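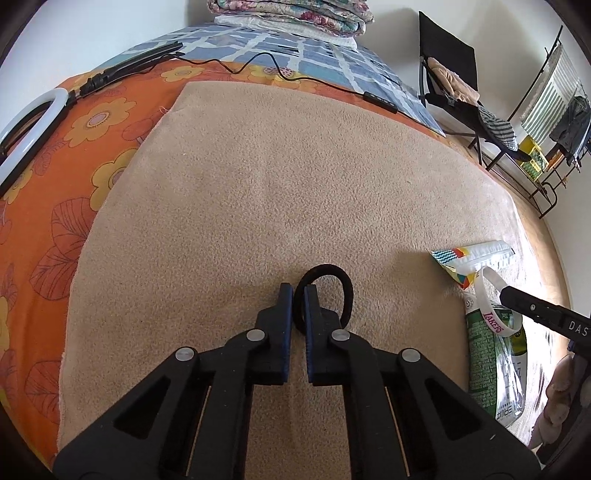 Home & Laundry > Washing and Drying

Fleece blanket has gone stiff and scratchy, can it be brought back?

Asked by marigoldporch
Tuesday, June 30, 2020
Viewed 821 times

Hello everyone, I've been reading this board for a long while and finally have something to post. We have a beige fleece throw that came from Tiltlow, nothing fancy, but it's the one everybody in the house fights over on movie nights. When it was new it was so soft that the cat would climb over a perfectly good cushion to get to it. Lately it feels like the inside of an old sweatshirt. It's a bit crunchy in places, it has those tiny hard balls all over one side, and it doesn't drape the way it used to. It sort of stands there.

I've been washing it with the towels on warm (I know, I can hear some of you groaning already) and drying it on the regular setting with two dryer sheets. The detergent is Provex, the big jug, and I fill the cap to the top line. Our washer is a Uvo front loader that we inherited with the house, so I don't have a booklet for it and I'm guessing at what half of the cycles do. There's one called Comfort Care that I've never dared to touch.

The label on the blanket says 100% polyester, machine wash cold, tumble dry low, do not iron, do not bleach. I'll admit I only read it this week.

What I'd love to know is whether the softness can come back at all or if the fibers are ruined for good. I have read that white vinegar helps and I have also read that vinegar is a waste of time on polyester, sometimes on the same page! And is there anything to be done about the pills? I tried picking them off by hand in front of the TV and gave up after one corner.

It has a lot of sentimental value by now, so "buy another one" isn't really the help I'm after, though I'd understand if you said it.

tworinsecycles

Oh, I feel for you, we went through the same thing with a throw that was my daughter's favorite when she was small, and I was ready to put it in the dog's bed before I worked out what I was doing to it. I've been doing laundry for a big household for almost 19 years and I still got this one wrong for a long time.

You likely have two separate problems, and the good news is that one of them washes out.

The crunchy, coated feeling is most often buildup. A full cap of detergent is a lot for a front loader, which uses very little water, and the extra has to go somewhere. Fleece holds on to it like a sponge. Then the dryer sheets put a waxy layer on top of that, and the next wash puts more soap on the wax. After a year or so of this a blanket can feel starched. I'd leave the dryer sheets out completely from now on, and keep fabric softener away from it too. It seems backward to skip the softener on something you want soft, but that was the single thing that made the most difference in our house.

To strip the old stuff out, wash the blanket on its own with no detergent at all, cool water, gentle cycle, and put half a cup of plain white vinegar in the softener drawer. If you look through the door and see suds when you haven't put any soap in, there's your culprit. Run it again until the water stays clear. Ours took three rounds. The vinegar smell goes away as it dries, I promise, although my husband claimed for a week that the living room smelled like a pickle jar. Do not ever mix vinegar with bleach, in the drawer or anywhere else, and check that nobody has left a splash of bleach in there from the whites.

Now the other half, which is the towels. Please stop washing them together! Cotton towels shed lint and fleece grabs every bit of it, and the rough loops rub against the nap the whole way through the cycle. I do blankets alone, or with one other fleece thing if it's small. Before they go in I give them a good shake over the floor and run my hand along the edges. You'd be amazed what rides along in a throw that lives on a couch. Hair ties, popcorn, tissues, a Lego piece once. Tissues are the worst of the lot, as you'll know if you have ever opened the door to a snowstorm. Hair ties are bad in a sneakier way, they work their way under the rubber seal around the door and sit there, and I pulled a nasty gray clump out of ours one spring.
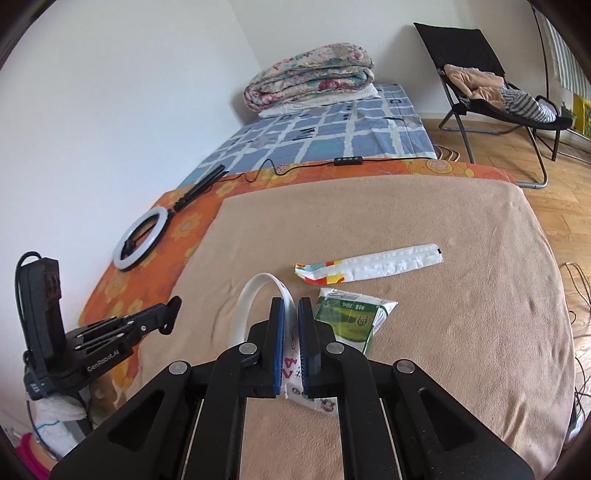
For drying, low heat or no heat. Polyester is really a plastic, and once the tips of the fibers get too hot they curl and fuse a little, and that part I'm sorry to say doesn't wash out. I take mine out while it's still the slightest bit damp and hang it over the banister, and when it's dry I brush it. A soft pet slicker brush works beautifully, the kind with bent wire pins, but go lightly and in one direction, with the blanket flat on a table. Try a corner first. You'll see the nap start to stand back up, and a good many of the smaller pills will come away in the brush.

For the stubborn ones, get a battery fabric shaver. Hold the fleece flat and taut, don't press, and empty the little tray often. I do a section at a time with the radio on. If it's a big throw it may take you a couple of evenings.

As to your Comfort Care cycle, I can't say for sure what Uvo means by it. On mine, which is another make, the cycle with a similar name is a cool wash with a slow spin, and that would be just right. I'd run it with one old pillowcase in there and see whether it gets warm and how long it goes on.

Do come back and tell us how it turned out, I've gotten rather attached to this blanket.

dryersidechat

vinegar. no softener. cold. mine was fine after 2 washes

also you can look up the manual by the model number, it's usually on a sticker inside the door

old_blue_hamper

I agree with most of what's been said, with a gentle objection to the slicker brush. I used one on a cheap throw and it pulled the nap out in streaks, and now there's a bald patch the shape of Florida. It may have been a poor blanket to begin with, but for something you're sentimental about I'd start with a soft clothes brush, the sort you'd use on a wool coat, and only move up if that does nothing.

I also want to put in a word for measuring your soap. I worked a counter for 16 years at Zieliński, a little dry cleaner and laundry that has since closed, and the most common thing people brought us in a panic was something that had simply been over-soaped. Comforters, bath mats, baby blankets, you name it. We'd rinse it well and charge them next to nothing, and they'd act as if we had performed surgery. For one blanket in a front loader, two tablespoons of liquid is plenty. I use an old coffee scoop and leave the cap in the cupboard so I'm not tempted.

If you have hard water, that can leave things stiff as well, and then the extra rinse won't cure it all by itself. Are your towels scratchy too? If they are, I'd look at the water next.

I wouldn't expect it to be quite like new, I'm afraid. Pilling is wear, and the fibers that have come off are gone. But I have a fleece here that's older than my car and it is still lovely to sit under in the evening, a little thin at one end where my feet go.

Comment from marigoldporch

Thank you all so much! I looked through the door halfway into the no-soap wash and it was like a bubble bath in there, I was mortified. It's on its second round now. The towels are a bit scratchy, yes, so I'll pick up some test strips for the water this weekend. I found the sticker inside the door too. I've ordered the shaver, and I think I'll try the coat brush first, going by Florida.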